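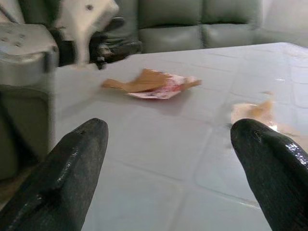
Compte rendu de la visite du centre de Ponance
Espaces de restauration et de pause, tri des emballages

La délégation de Clondau s'est rendue au centre de Ponance le 7 juillet 2020, dans le cadre du programme d'échanges entre établissements. La visite portait sur l'aménagement des espaces de pause, l'entretien des tables et la collecte des petits emballages. Elle faisait suite au déplacement effectué à Enlow au mois de mars, dont le compte rendu a déjà été diffusé aux services.

Accueil et présentation du site

Le centre de Ponance reçoit 238 personnes inscrites, personnel et stagiaires confondus. Les repas y sont pris dans la salle principale du rez-de-chaussée, qui offre 100 places assises. L'espace de pause, situé au même niveau, en compte 44. Il reste accessible toute la journée et l'on y consomme surtout des collations emballées, apportées de l'extérieur ou achetées sur place. La direction du centre a rappelé que ce second espace concentre l'essentiel des difficultés de propreté, alors même que sa surface est nettement plus réduite.

Les membres de la délégation ont d'abord parcouru la salle principale. Le débarrassage y est organisé selon un circuit classique, avec dépose des plateaux à la sortie. Ce fonctionnement n'appelle pas de remarque particulière. Il a toutefois été relevé que la signalétique au-dessus des bacs emploie encore les anciennes couleurs de tri, qui ne correspondent plus aux consignes en vigueur à Clondau et à Mottram.

L'espace de pause

La délégation s'est ensuite arrêtée plus longuement dans l'espace de pause. Le mobilier comprend notamment une grande table carrée à plateau clair et brillant, d'un blanc légèrement bleuté. Une telle finition rend les déchets immédiatement visibles, ce que le centre considère comme un avantage. Elle suppose en contrepartie un passage fréquent, les traces de doigts et les reflets donnant vite à la surface un aspect négligé.

Les échanges ont porté sur la nature des restes que l'on trouve sur les tables entre deux passages. Il s'agit pour une large part de sachets vides, de cartons déchirés à l'ouverture et de petits morceaux de papier. Un emballage de collation blanc, imprimé de rouge et portant notamment le mot « HAPPY », se trouvait ainsi sur la grande table avec deux morceaux de carton brun. Le carton et le sachet relèvent à Ponance de deux bacs distincts, et doivent donc être séparés au moment du ramassage. 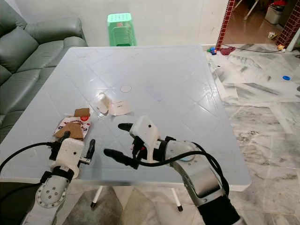 Lutz Kramer estime pour sa part que la séparation du carton et des sachets ne devrait pas être demandée à la table même : les fragments sont trop petits, le geste prend du temps, et un bac unique suivi d'un tri en arrière-salle donnerait à son avis de meilleurs résultats. Il a demandé que cette réserve figure au compte rendu.

La direction du centre a répondu que la solution du bac unique avait été appliquée par le passé, puis abandonnée en raison des restes alimentaires qui souillaient les cartons. Elle ne s'oppose pas à un nouvel essai, limité à l'espace de pause et assorti d'une pesée hebdomadaire. Mottram a fait savoir par écrit qu'il pourrait prêter le matériel nécessaire à cette pesée.

Entretien des plateaux

Le protocole en usage prévoit le ramassage préalable de tous les papiers et cartons, puis le passage d'un chiffon microfibre humide, et enfin un essuyage à sec. Les produits abrasifs sont proscrits sur les surfaces brillantes. La délégation a demandé communication de la fiche d'entretien, qui sera jointe au prochain envoi.

Suites à donner

Le centre de Ponance transmettra à Clondau le plan de l'espace de pause ainsi que l'emplacement actuel des bacs. La mise à jour de la signalétique fera l'objet d'une demande commune avec Enlow. La question du bac unique est inscrite à l'ordre du jour de la prochaine réunion de coordination. La délégation remercie la direction du centre et l'ensemble des agents pour la qualité de leur accueil.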